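Ticket 723
Queue: Workshop / server hardware
Opened by: Isabelle Desjardins
Assigned to: Amrit Kowalchuk
Status: Waiting on parts
Subject: Dudach node, drive in bay 2 drops out under load

Original report (Isabelle Desjardins)

Node was pulled from the Goltcombe rack in June after the second dropout in a week. Drive in bay 2 disappears from the controller during long writes and comes back after a reseat. No SMART errors. I swapped the drive with the one from bay 3 and the fault stayed with bay 2. Firmware on the controller is current. Adari has the support contract on this unit but it expires at the end of the month, so please don't let it sit.

Update 1, 09:40 (Amrit Kowalchuk)

Received at the workshop. Cover off, intake inspection done. Asset label 804 on the lid agrees with the rack sheet. No loose screws rattling in the base. Board firmly fixed, no movement when pressed at the corners.
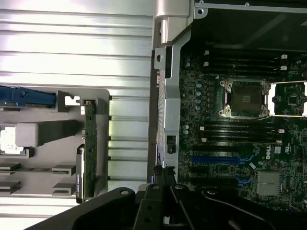

Bay 2 is the suspect, so I started with the backplane and its cabling and left the board alone. I want the drive side proven before anyone starts blaming the sockets. The processor socket near the centre of the board has its protective cover on and it stays on while the chassis is open. The black cable down by the lower part of the narrow green circuit board was the first thing I checked for strain. It bends at the bottom, and with a fingertip on the bend I could feel slight play at the connector. Power off, connector reseated, clicked home.

Update 2, 11:15 (Amrit Kowalchuk)

Write test, 200 GB sequential to bay 2, repeated until failure.
Run 1: completed.
Run 2: completed.
Run 3: dropout at 181 GB, link reset in the controller log.

The reseat helped or it was luck. Before the reseat Isabelle had it failing on the first run every time. The cable can't be ruled out, and neither can the backplane connector. Contacts in bay 2 look clean under the loupe. Cleaned them anyway with isopropyl and a lint-free swab, let them dry for ten minutes.

Update 3, 13:30 (Amrit Kowalchuk)

Repeated the test after cleaning. Dropout on run 2. Moved the bay 2 carrier to bay 3 with its drive still in it: four runs, no fault. Moved the bay 3 carrier to bay 2: dropout on run 1. Carrier and drive are cleared.

Checked carrier fit at the same time. A tray that stops short of full depth gives the same symptom on this model, and the latch will close on it regardless. Push on the tray until it stops, then close the latch. Closing the latch first and leaning on it is how the latches get broken. Loose carriers go on the bench with the connector end clear of the edge. 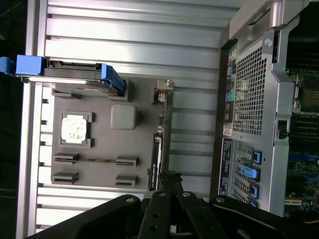
Hélène Gauthier asked whether the trays had been measured against a new one, given that the Shehu units had a batch with rails slightly out of true and those also dropped drives only on long writes. She would want that excluded before money is spent on a backplane.

Update 4, 14:50 (Amrit Kowalchuk)

Measured. Bay 2 and bay 3 trays against a new spare, three points along the rail each. No difference I can read on the calipers. The Shehu fault also followed the tray from bay to bay and this one does not.

Remaining suspects are the backplane and the cable. Both are cheap enough to order together. Request sent to Adari under the contract, with the controller logs and the results of all runs attached.

To do when parts arrive:
Fit the cable first, on its own.
Five write runs to bay 2, same 200 GB file.
If any run fails, fit the backplane and repeat.
Record which part cleared it. The last Dudach ticket was closed with "replaced parts" and it was no use to me today.

Update 5, 16:05 (Isabelle Desjardins)

Adari accepted the claim. Cable ships tomorrow, backplane on back order with no date given. Bay 2 is to stay empty if the node has to go back into service before then. Lorena Yáñez has been told.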